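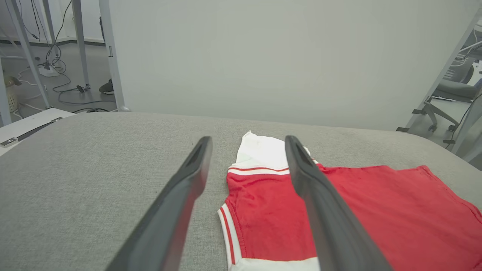

From: Nestor Soriano
To: sekside-automation list
Subject: Re: Open day at Gronmont, did anybody go?

Dear Lewis, dear all,

I was there on 11th June, so I will try to answer your questions as well as I can. Please excuse the length. I took notes on paper and some of them I can no longer read.

Lewis Lindsay wrote:
> I could not get away from work for the Gronmont open day and would be
> glad of a report from anyone on the list who did. I am mostly
> interested in the cloth handling. Is it a real demonstration or a
> film with music? Can one stand close? And did they say what sort of
> gripper they use? We have tried suction on shirts at Dadlow and I
> would not wish it on anyone.
>
> Also, is the car park still at the back?
>
> Lewis

> Is it a real demonstration or a film with music?

It is a real one. There was a film also, in the entrance hall, but you could walk past it. The folding station was on the upper floor, and we went up in groups of 11, with a waiting time between the groups which was longer than the programme promised. My group had the second turn after lunch.

They work on a flat table covered with light grey fabric. I asked why not a smooth plate, as we have. The engineer answered that on a smooth plate the garment slides away when the finger comes in from the side, and that the weave holds it a little. I think this is worth a try for us, it costs almost nothing.

> Can one stand close?

Closer than I expected. There is a line on the floor, 2 metres from the table, and a young man who reminds you of it in a friendly way. The view from the wrist camera is also put on a large screen, and I found this more useful than looking at the arm itself. You can see very well how the tips stand in relation to the cloth.

> And did they say what sort of gripper they use?

Two fingers, dark, with rounded tips. No suction at all. You will be pleased. The fingers are a standard pair from Gallardo, which they have changed a little themselves, but they did not want to say how. When I asked a second time I got the same answer with a smile.

Now the folding. They gave it towels first, and with the towels it was quick and I have nothing to complain about. Then they went over to shirts, and here it became more interesting. A red and white one, which looked to me like a sports jersey, was the difficult item of the afternoon. The trim and the seams are thicker than the rest, so the cloth does not bend where the program would like it to bend. On the first attempt the fold went well but one corner stayed crumpled, and the arm did not notice. A lady behind me said "my son does it the same", and everybody laughed, the engineer too. On the second attempt the arm took hold of two layers where it wanted one, and they stopped it and laid the shirt out again by hand.

I want to say that I liked this. In September I was at another demonstration, I will not write where, in which everything succeeded every time with the same blue towel, and I learned nothing from it. At Gronmont they let us see the failures and they spoke about them openly.

The engineer told us that they have recorded 700 folds with different garments by now, and that the jerseys and everything with a collar are still the weakest group. He would not give a percentage. For small towels he was more generous, but I did not write down the number and I do not want to guess it here.

One point against. The explanation was given without a microphone, and from the back of the group it was hard to follow, for me at least. I had to ask many things again at the end. If somebody from Gronmont reads this list, please consider it for next year.

> Also, is the car park still at the back?

Yes, but the gate from the Sekside road is closed, and you must drive all the way round past the bus stop. I lost seven minutes there and was nearly late for my registration.

They gave out a printed sheet with the sizes of the table and the speed of the arm. I have one copy and can scan it for those who want it. Write to me directly and not to the list, please, as attachments are removed here.

Lewis, if you still have the suction cups from Dadlow, do not throw them away yet. I have an idea for the paper bags.

With kind regards,
Nestor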